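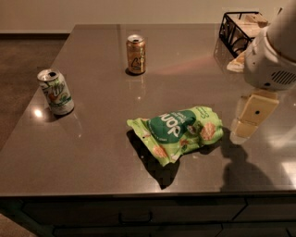
December, bench notes: the Groltberg sealer on quartz

Started 8 a.m., finished after dark. Writing this up the same evening while I still remember which tile was which. The masking tape labels have come off two of them already.

Background for anyone reading this later. The Quintero job wants a "sealed" finish on the dark brown quartz, and wants it in writing. The customer read on the Groltberg bottle that it "bonds with engineered stone and locks out stains." I said quartz doesn't soak things up the way marble does, so there isn't much to lock out. Customer said the bottle says otherwise. Hosmont, who supply the slabs, say on the phone that sealing is not needed and will not say so in an email. So we test it.

I should admit going in that I expected nothing from this product. I tried to set the test up so that I could be wrong.

What I used

Offcuts from the same batch as the Quintero slab, all polished, the dark brown with the faint speckle. Cut into tiles on the wet saw, wiped with alcohol, left overnight on the rack. Half got the Groltberg sealer as per the label: spread thin, wait, buff with a dry cloth. The other half got wiped with a cloth that had nothing on it, same number of strokes as near as I could manage, so that buffing alone wouldn't get credit for anything.

One travertine offcut as well, treated on one end and bare on the other. This was to make sure the bottle wasn't just colored water.

Stains: black coffee, red wine, yellow mustard, lemon-lime soda, olive oil, and the green marker from the front desk. Soda was on the list because it's what people really leave on a counter, open cans and snack bags, and because the customer asked about acid. One spot of each per tile, under a bottle cap so they'd dry at the same slow rate.

Water

Did the water drop thing first. Drops on the sealed quartz stood up taller than drops on the bare quartz. No argument there, anyone could see it from the door. This is the demonstration in the Groltberg video and I can see why they picked it. But a drop standing up tells me the surface is slick. It doesn't tell me the surface was letting water in before. Car wax does the same on steel, and steel was never thirsty.

Weighed a bare tile on the small scale, soaked it in a tub while I did the edge on the other job, patted it dry and weighed it again. The needle came back to the same mark. The scale is not a great scale. I would not swear to it below a gram. Still, the travertine moved it plainly.

Stains

Left everything under the caps for the day. Then warm water and dish soap, a soft cloth, no scrubbing.

Coffee: gone from both.
Wine: gone from both.
Soda: sticky ring on both, gone with a second wipe on both. No dull spot that I could find with the flashlight held low.
Oil: gone from both. Took more soap on the sealed tiles, oddly. I think the oil was getting into the film. Didn't chase it.
Mustard: faint yellow on both. Came off with the baking soda paste. If there was a difference I would have to be talked into it.
Marker: this one did separate them. Marker lifted more easily off the sealed tiles. On the bare ones it needed alcohol, and after the alcohol there was nothing left to see. Alcohol also takes the sealer off, so if you ever have to use it on a sealed top you are back to a bare patch in a sealed counter.

Travertine: the treated end came out far cleaner than the bare end. So the stuff works on stone that needs it. I want that written down, as I have been rude about it in the shop.

Shine

This is where I got annoyed. Under the window the sealed tiles look fine. Under the overhead light, where you get that hard white reflection on a dark polished top, there is a haze around the edge of the glare and you can find every place the cloth changed direction. Buffed again. Better, still there. Went over one with the Stovier pad, which is supposed to be safe on polished quartz, and it took the haze off. It may also have taken the sealer off, in which case we have paid to put something on and then paid to remove it. Water drops on that tile sat flatter afterward, for what that's worth.

Dark colors will show this worst. On a white slab I doubt anyone would ever notice.

For comparison, hand-polished a scrap edge up through 600 grit and beyond and tried the sealer there too. Same haze. So I don't think it's the factory face doing it.

Price

The quote as it stands has 265 for sealing on the Quintero job, of which 80 is the product and the rest is our time. I wrote that line myself before testing anything and I'm not proud of it. We have been putting it in quotes out of habit, from the granite days, and customers don't push back on it as it sounds like protection.

What I don't trust about all this

The stains sat for a day. A kitchen has years. Possibly there is something slow that I can't see in one day, though then I'd want Groltberg to show it and their sheet has no times on it at all, only pictures of drops.

I knew which tiles were which. When I was looking at the mustard I noticed I wanted them to match. Somebody else should look at those two spots with the labels covered before we quote this to anyone.

No heat. The label says nothing about hot pans, and the customer didn't ask, but a film that hazes when you buff it makes me wonder what it does under a kettle. I'd like to try it on the travertine too.

Only the one batch. Hosmont have changed resin before without telling us and I found out from the saw.

Also the seams. A seam is the one spot on a quartz top where I'd believe a stain could get a grip, and I didn't have a joined piece to test. If the sealer has any real use on this job it would be there. Glue two offcuts tomorrow and do the coffee and the wine again.

To do

Labels in grease pencil this time, on the back.
Seam test, as above.
Ask Groltberg for anything with a time and a method in it. Ask again after they send the brochure.
Hold the sealing line on the Quintero quote until the seam tiles are done. Tell the customer it's on hold and tell them what the marker did, both halves of it.
Order more bottle caps, the wine ones leaked.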